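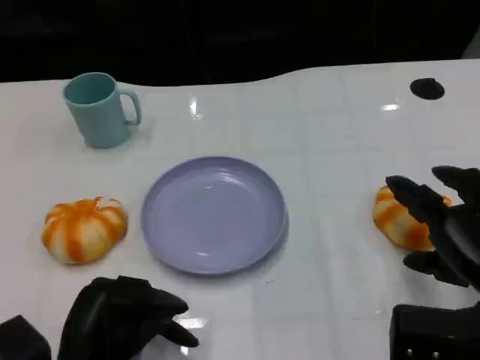 Maarja Kļaviņa reckons I close the hand too early, and that the policy is going to learn my nerves along with the task. Fair! I went back through this morning's demos with that in my head and yes, I start curling the fingers while I'm still drifting sideways.

Thursday, June 27, 2019. Pumpkin-to-plate, both hands teleoperated, gloves on. Got 30 keepers, which puts the Sterdale set at 108. Right hand does the right-side pumpkin, left hand stays parked near the front edge until it's needed (my left arm hates this, by the way). The mug is only there as clutter and I keep wanting to pick it up.

Things to sort out:

Glare. The white tabletop throws the overhead lights straight back at the head camera. Ask Thirumalai Warrier if we can kill one bank of lights -- or just throw a matte cloth over it.

Thumb lag on the right glove. Recalibrated twice, better, still not great. I've been leading with the thumb to make up for it, and that's probably half of Maarja's complaint.

Next batch: stop, settle, then close. Slower, but I'll try it for a full set before I grumble. Demo 82 has a regrasp in it, leave it in for now.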